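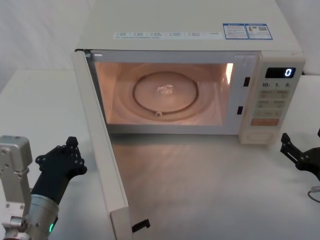 Cream microwave, stickers still on top - peel them or leave them?

Forum: Kitchen and Laundry > Small Appliances
Started by benchtop_bev, 3 October 2023

benchtop_bev wrote:
We put a Midea microwave in the tea room at work in April. Cream colour, glass turntable, light inside, the usual. The long white strip along the front of the top is still on it, plus the two blue-bordered stickers to the right. I want to peel the lot and give it a proper clean, inside and out. One of my co-workers says leave them alone because it voids the warranty. It gets used at lunch by most of the floor and the inside is starting to smell a bit like soup.

So, two questions. Do the stickers stay or go? And what do people use inside that doesn't leave its own smell?

Grillemard wrote:
Read them first. If one has a warning symbol on it I'd leave that one where it is, especially in a workplace. The long strip I'd take a photo of and then decide. I can't see how peeling a paper label voids anything, but check the booklet.

For the inside, bowl of water with a good splash of white vinegar, run it until it steams, leave the door shut for a while, then wipe. Take the plate out and do it in the sink.

tin_kettle wrote:
Vinegar in a tea room? Everyone will complain. Half a lemon squeezed into the water does the same job and smells better. I use 300 mL of water and put the squeezed lemon in as well.

Also take out the roller ring under the plate. That's where the smell lives. Ours had gravy under it.

benchtop_bev wrote:
The right-hand sticker does have a little warning symbol, and a QR code. OK, that one stays. I'm less fond of the big strip. The print is tiny and all it does is collect grime along the edge.

Grillemard wrote:
Then peel the strip and keep the other two. Warm it with a hair dryer on low, go slowly from one corner, and get the glue off with a bit of cooking oil on a cloth. Dish soap after. Don't use a scourer on that finish, it goes dull and then it stays dull.

southpaw77 wrote:
I disagree on peeling anything. I look after the kitchens in a 75-room motel and every microwave keeps every label it came with. When one plays up I can go and read what it says without digging through a drawer for the booklet. Wipe over the top of them with a damp cloth and they last for years.

Whatever you decide, have a look at where it sits. Ours were pushed hard up against the side wall of the cupboard and the vents were getting furry with dust.

benchtop_bev wrote:
It's out on the bench, not in a cupboard. The little vent holes run in a strip up the left side and there's a clear gap on that side.

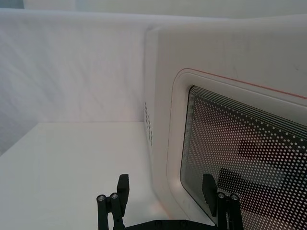 I went over them with a dry paintbrush this morning with the plug out. Not much came off. There's a thin coloured line around the door as well, and I'd like to know whether that can be scrubbed or whether it will rub away. I've only used a damp cloth on it so far.

tin_kettle wrote:
Damp cloth only on the line. I had a Rondance toaster with a painted stripe and I took half of it off with cream cleanser in one go. Same with the lettering on the door glass. A cloth with a drop of dish soap is plenty.

Drellell wrote:
Coming back to the vinegar or lemon thing. I've tried both and bicarb beats them for old smells. A saucer of dry bicarb left inside overnight with the door closed. Put a note on the door or some early bird will switch it on.

Grillemard wrote:
Bicarb does nothing about splatter, though. You still have to steam it and wipe it. I'd do the steam first and the bicarb after, if it still needs it.

Drellell wrote:
Fair enough. I was only talking about the smell.

southpaw77 wrote:
One more for a shared microwave: a cover. We buy the plain vented plastic ones from Donati and they live beside the machine. Cut our cleaning by more than half. And wipe the edge of the door and the latch while you're in there, people always miss it.

benchtop_bev wrote:
Good idea on the cover, I'll ask. Any tips for the buttons? The panel is down the right-hand side with the display at the top, and that's the part with all the fingerprints.

tin_kettle wrote:
Spray the cloth, never the panel. Then dry it straight away. Glass cleaner is fine on the black display if you go lightly, but I wouldn't use it on the printed labels under it.

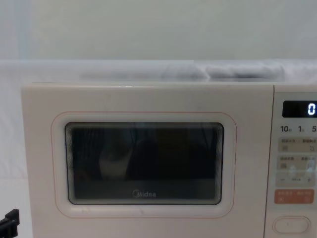
Update from benchtop_bev

Went with lemon first. Two rounds, wiped between, ring and plate done in the sink. The soup smell is mostly gone and I'll try the bicarb at the end of the week. Both blue-bordered stickers are staying. I started on the long strip with the hair dryer and the corner lifted cleanly, so I'll do the rest when the room is quiet.

southpaw77 wrote:
Keep the strip in a drawer at least.

Grillemard wrote:
Or the photo. Glad the lemon worked, I still say vinegar.

Thread viewed 376 times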